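Pindley 4 review: incident logging for small rights monitoring groups

Posted 13th June

Pindley is a desktop database for people who track official orders, arrests, closures and protests. It is made by Samberg, and version 4 came out in April. I tested it on a set of records I already knew well: 1,609 source files covering limits on women's travel, work and schooling in three countries, which had been kept in spreadsheets and a shared folder.

Setup

The installer is small and does not ask for an account. On first launch you create a vault, choose a passphrase and pick a template. The templates are "Orders and decrees," "Detentions," "Assemblies" and "Blank." I used the first. It has separate fields for the date an order was issued, the date it was published and the date it was first enforced. Most general tools give you one date field, and that causes trouble when an order is passed by word of mouth and shows up on paper weeks later.

Import

Spreadsheet import works if the columns are clean. Mine were not. Pindley stopped on 192 rows, nearly all of them with partial dates such as a month and year. It does accept partial dates, but only when typed by hand or given in its own format with a trailing question mark. A short script fixed the rows. A group without anyone who writes scripts would be doing it by hand.

Source files are hashed on import and the hash is stored with the entry. Originals are never changed. If you redact a face or a name, the program saves a second copy and links the two. Import runs in batches of 500 files at most, and the limit can't be raised.

Daily use

The entry screen is plain and quick with a keyboard. Each claim in an entry has to be tied to at least one source, and each source is graded for closeness to the event: direct witness, second hand, official text, press report. You can rename the grades but you can't remove the step. I found this slow for the first day and then stopped noticing it.

Linking is the best part of the program. A ban on boarding without a male relative can be linked to the ministry that issued it, the airport where it was applied, and the earlier order it builds on. The timeline view then shows the chain in order. It gets sluggish past 1,000 entries, and the zoom control jumps in steps that are too large.

Search handles Dari, Pashto and Arabic script, including mixed lines. Spelling variants are another matter. The same district written four ways comes back as four districts unless you build an alias list, and alias lists can't be shared between vaults. 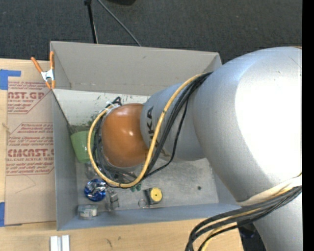 Export is to CSV, JSON or a formatted PDF. The PDF is good enough to attach to a submission, with numbered footnotes that point back to source hashes. I would like an option to leave out the grader's initials - at present they print on every page unless you clear them from the vault settings first. That default is a risk for staff working under their own names, and Samberg should change it.

Compared with Clurnitz and Mahrous

Clurnitz is browser based and better for teams spread over several offices, but it needs a steady connection and its records sit on a hosted server. Mahrous is free and has a stronger map view. It has no source grading and keeps no record of who edited what. Pindley keeps a full edit log, readable in the program and included in the JSON export.

Support

I sent two questions by email. The one on date formats was answered the next morning with a sample file. The one on alias lists got a reply saying the request had been logged.

Good: offline vault, three date fields, source grading, edit log
Bad: partial date import, batch limit, initials in the PDF, slow timeline on large sets

Recommended for groups of one to five people who already have a naming standard for places. Larger teams should try Clurnitz first.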